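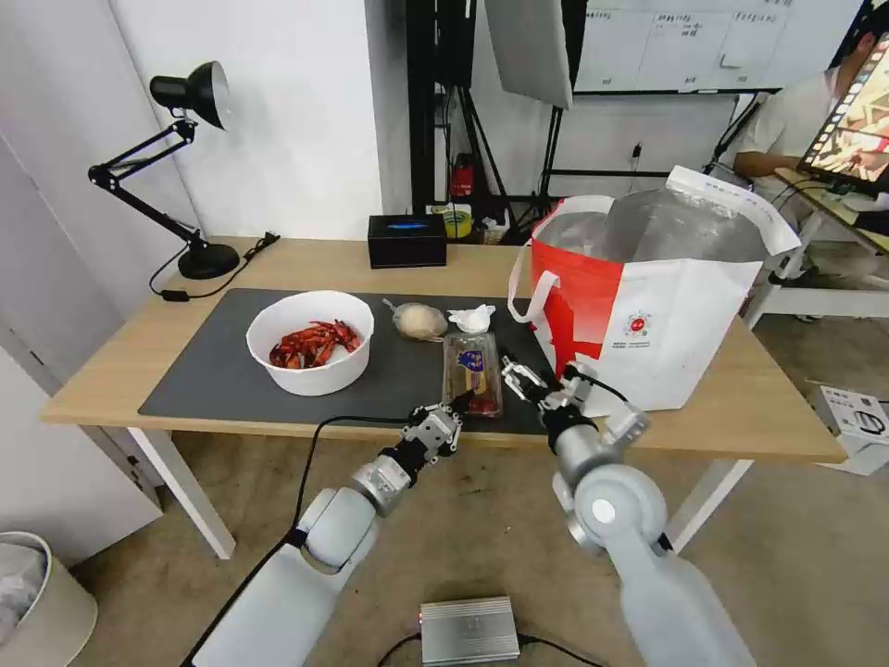

Two robot arms reach toward a food container. A bowl of red food and a large bag share the table.

How does a robot learn to pack a bag?

A robot does not know what a bag is for. At the Borkero workshop in Usitz, the arms learn by example. An example is a record of one job from start to finish. It has two parts: what the camera saw, and how each joint of the arms was placed at that moment. The two parts are saved together, many times each second.

One example is called an episode. A short episode at Borkero lasts 18 seconds. The project, named Waver, had 206 episodes in its first set and 1617 by July.
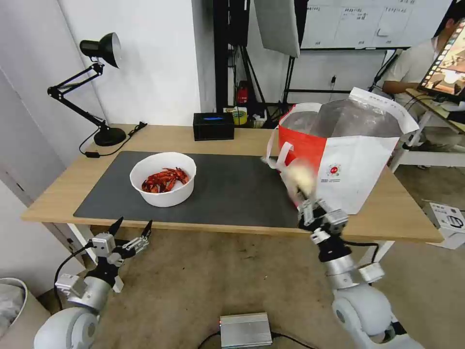 Soft things are harder to learn than hard things. A box keeps its shape when a gripper closes on it. A handle or a wrapper bends, and it may bend differently each time. For this reason the set needs many episodes of the same job, with small changes between them — the bag a little farther away, or the bowl turned.

Each episode is then checked. If an arm bumped the table or dropped something, the episode gets a label that says so. The computer compares the good episodes and looks for patterns that link what the camera sees to how the arms should move next. This step is called training.

After training, the arms try the job on their own with the objects in new places. The tries are recorded too, and the ones that fail show which kind of example to collect next.

Words to know
Gripper: the part at the end of an arm that opens and closes.
Joint: a place where an arm can bend or turn.
Episode: one recorded example of a job.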